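Ata da reunião da oficina partilhada — outubro, 19h

Presentes: Archana Bhatia, Mabli Ifans, Arnau. Ausência justificada: Timon.

## 1. Bancada dos dois braços

A Archana apresentou o estado da montagem. Os dois braços estão fixos na parte de trás da mesa e cada um leva uma pinça de dois dedos. Falta prender melhor os cabos dos punhos — fica para o Arnau.

Decidiu-se manter o papel castanho sobre o tampo e trabalhar, por agora, com poucos objetos: copo de plástico, tábua de madeira, limão e medidor de metal. 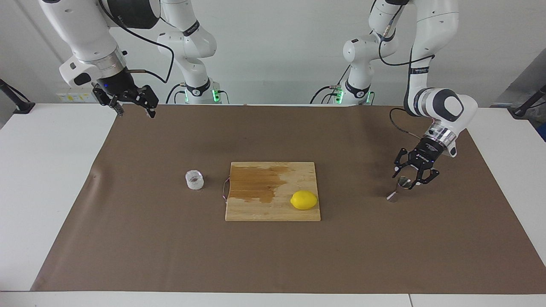

## 2. Rotina da limonada

A Mabli propôs começar só por pegar no limão e pousá-lo no copo, sem corte. Aprovado. O medidor fica para o braço do lado direito. Velocidade reduzida até à próxima reunião, com uma pessoa junto ao botão de paragem.

O Arnau pediu que se arranje outra tábua, pois a atual está manchada. A Archana traz uma de casa.

## 3. Despesas

Orçamento da Vorkitz para dedos de substituição e calhas de cabo: cerca de 900 euros. Adiado. A Mabli pede preço só para as calhas.

## 4. Horário

A bancada fica reservada 2 noites por semana. Quem sair por último desliga os braços e assina a folha.

Reunião encerrada às 20h15. Ata redigida por Mabli Ifans.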